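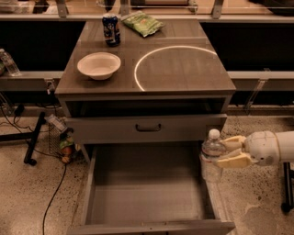 *Snack cabinet with the bottom drawer open: can, chips-size bag and bowl on top, water held just above the drawer.*

# Snack cabinet FAQ

Welcome to the page for everyone who has written in about the little snack cabinet! I put one together for the Diltville reading room last November and the questions haven't stopped since (please keep them coming, I love them). If yours isn't answered below, the address is at the bottom.

## What is a snack cabinet, exactly?

A small two-drawer cabinet that holds drinks and nibbles for whoever happens to be in the room. The top is for what you want people to grab right now, and the drawers are for everything else. It's such a simple setup and it makes a room feel so much friendlier!

## What should go on top?

Less than you think. My favorite mix is one canned drink, one bag of something crunchy, a bowl, and maybe a bottle of water. Put the tall things toward the back and the bowl up front where a hand finds it first. Once you start adding mugs and napkins and a second row of cans, people stop setting their own drinks down, and that's half the fun of having a flat top at all.

## Why leave a bowl out with nothing in it?

So you can pour the bag into it when company shows up! Sharing from a bowl is a lot nicer than four people reaching into the same crinkly bag. A wide rim helps, too. You can pick it up with one hand and pass it along without getting your fingers in the chips.

## Which drawer gets the bottles?

The bottom one. Bottles are the heaviest thing in the whole cabinet and I like that weight down low. Pull the drawer all the way out before you load it, start at the back, and work toward yourself. Serpil Ersoy, who set up the cabinet on our second floor, loads hers from the right side to the left so the oldest water always gets used first. I tried it and I'm a convert.

## Standing up or lying down?

Measure first! Stand a bottle next to the open drawer and check it against the height of the side wall and the gap above. If it clears with the cap on, upright is great, and you can see every cap at a glance. If it's close, lay the bottles flat with the caps all pointing the same way. Please don't force a drawer shut over a tall bottle. I did that with a Galtano and spent an evening getting it open again.
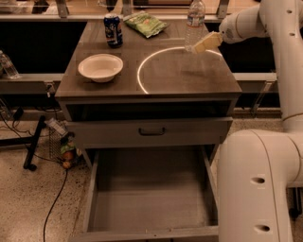 Bags are a different story, and I'd keep them out of the bottle drawer completely. They get squashed, they slide under things, and you end up with a drawer full of crumbs. Leave one bag on the top and give the spares the upper drawer all to themselves.

## Does the top scratch or stain?

Ours has held up beautifully. A glossy finish will show rings from cold cans, so wipe it with a soft, damp cloth and dry it right away. Go easy on scrubby sponges.

## What goes in the open space under the top?

Whatever is flat! We keep a tray and a stack of paper napkins in ours. Bendik Magnusson keeps crossword books in his, and now I want to do that too.

## How often do you restock?

I do a quick look every morning and a full refill when we're down to 2 bottles. A full refill for us is 10 bottles, and I write the total in a notebook because I'm that kind of person. As of 2021-04-08 we'd handed out 1,916 waters. I was ridiculously pleased.

## Can I use a cabinet I already own?

Yes, please do! Anything with a level top and drawers that open all the way will work. Empty it out, vacuum the corners, wipe the insides, and let the drawers air with the fronts open before any food goes in.

## Where do I send a question or a photo of mine?

Write to Tyra Rustad at the Jorari front desk and she'll pass it along to me. I read every single one, and cabinet photos get pinned up by the door.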